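Chapter 5
Gathering Examples by Hand

After this chapter the reader should be able to plan a small recording session, to say what belongs in one example, and to decide which examples to keep.

5.1 Where the examples come from

In Chapter 4 we took the training set as given. It was a folder on a disk, and we asked only what a learning system can do with it. Now we go one step back and ask how the folder was filled. For tasks of the hand, such as picking up a cloth or putting a thing into a tray, there is no large store of ready examples to take from. Somebody must do the task many times, and each time must be recorded.

The method we treat here is the hand-held gripper. A person carries a tool with two fingers, of the same shape as the fingers on the robot, and does the task with it. A camera on the tool records what the fingers meet. The robot itself can stay switched off, or can be in another town. At Castby, where the exercises of this book were first tried, the recording table and the robot arm were in two different buildings.

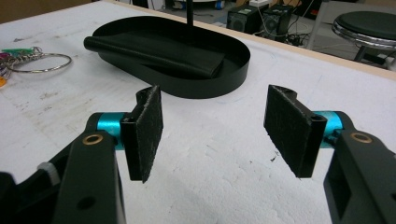
The first decision is how long one example should be. We advise to begin it before the fingers come near the object and to end it after they have moved away again. Students often start too late, with the fingers already half closed. Such an example contains the grasp, but it does not contain the approach, and the approach is the part which the system finds hardest to learn.

The second decision is how much should change from one example to the next. If the tray stands always on the same spot, the system may learn the spot and ignore the tray. In the Cener exercise set the rule is simple: the object is moved after every example, and the tray is moved after every 5. The person also changes the direction from which the hand comes. The changes should be real ones, of a hand's width or more.

5.2 How many are enough

This question has no general answer. For the cloth task in the Barketti course, a first model was trained on 40 examples and could hardly be used. With roughly 2,000 it was good enough for the final project. Between these two numbers the progress was not even, and the students learned more from looking at the failures than from counting the files.

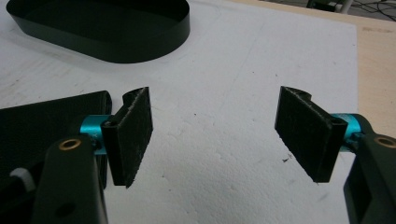
A hand gets tired, and a tired hand makes different examples from a fresh one. The movements become shorter and the fingers close too fast. For this reason we divide the work into sessions, with a pause between them, and we write the session number beside each example. If one session later proves bad, it can be taken out as a whole.

Not every failed grasp should be thrown away. When the fingers miss, open again and succeed in the second try, the example shows how to recover, and it is worth keeping under its own label. Alvarado's labelling sheet, printed in Appendix 14, has a separate column for it. An example should be removed when the recording has gaps, or when the person stopped in the middle to think.

Before you go on to Section 5.3, write down for a task of your own where one example begins and where it ends.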